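Hadstead Town FC confirms ground and ticketing arrangements for the new season

For immediate release – September 2020

Hadstead Town Football Club has confirmed its ground, ticketing and squad registration arrangements for the coming league season, following completion of the summer works at Mirkarham Lane.

The playing surface has been renovated over its full area. The work comprised the removal of surface vegetation, verti-draining to a depth of 250 millimetres, top dressing with medium-coarse sand and overseeding with a perennial ryegrass mix. The pitch was closed to all users throughout August. Both goalmouths were re-levelled separately, and the drain along the east touchline, which had partly collapsed near the halfway line, has been relaid.

Pitch dimensions are unchanged. The technical areas have been moved two metres towards the north end to give the assistant referee a clear run along the touchline, and the portable dugouts have been replaced with fixed units set on a concrete base.

Ground capacity

The certified capacity of Mirkarham Lane remains 2,000, of which 524 places are seats in the main stand. The club will operate a reduced capacity until further notice. The figure for each fixture will be published on the club website when tickets go on sale, and may differ from one match to the next according to the guidance in force at the time.

Seats in the main stand will be sold in household groups with fixed spacing between them. Standing areas behind both goals have been marked out in bays. Supporters are asked to remain in their allotted bay during play and to use the nearest gangway when leaving it. The covered terrace on the east side will stay closed until new crush barriers have been tested.

Entry will be by the Station Road turnstiles for the main stand and by the car park gate for all standing areas. There will be no transfer between the two once inside the ground. Gates will open 90 minutes before kick-off.

Season tickets and match tickets

The club sold 1,081 season tickets before the sales window closed. Holders will be able to reserve a place for each home league match from the Monday of the preceding week. Where demand exceeds the places available, a ballot will be held, and holders who miss out on one match will have priority for the next. Season tickets do not cover cup ties.

A holder who does not wish to attend while restrictions apply may defer the full value of the ticket to next season. Requests must be made in writing to the ticket office, quoting the membership number. Partial refunds will be calculated per match at the end of the season and will not be issued earlier.

Tickets will not be sold at the turnstiles. An allocation of 100 for visiting supporters will be released only where league rules allow it, and visiting clubs will be notified separately.

Squad and coaching staff

The club has registered 22 players for the opening round of fixtures. Goalkeeper Schumacher has signed a one-year extension, and midfielder Skodovetti joins on a two-year contract after a period on trial. Skodovetti has been assigned the number 14 shirt. Two players from the under-18 side have been given first-team registration and will continue to train with the youth squad twice a week.

Head coach Urmas Juška remains in post for a third season. He said: "The squad is smaller than last year and the matches are closer together, so the training load has been set week by week. We have kept the same defensive shape. The main change is in midfield, where we want the ball moved forward earlier – last season we were too slow out of our own half and conceded from it more than once."

Juška added that Schumacher would start the first league match, subject to a fitness check on a minor shoulder strain. "He has trained fully this week. We will look at him again on the morning of the game."

Catering and facilities

The tea bar beside the main stand will open for hot and cold drinks, pies and confectionery. Payment will be by card only. The clubhouse bar will be closed to the public on match days. Toilets at the car park end have been refitted and will be open from the time the gates open until 30 minutes after the final whistle.

The printed programme has been suspended. A digital edition will be available to download on the morning of each home fixture at no charge.

Media

Accreditation requests should reach the press office no later than three working days before a match. Places in the press box are limited and will be given first to reporters covering the club regularly. Post-match interviews will be held outdoors, beside the players' entrance.

Further information is available from the press office, Hadstead Town Football Club, Mirkarham Lane, Hadstead.

Ends 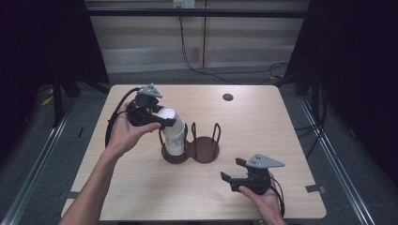 A white paper cup and a dark brown cup holder on a light wooden table.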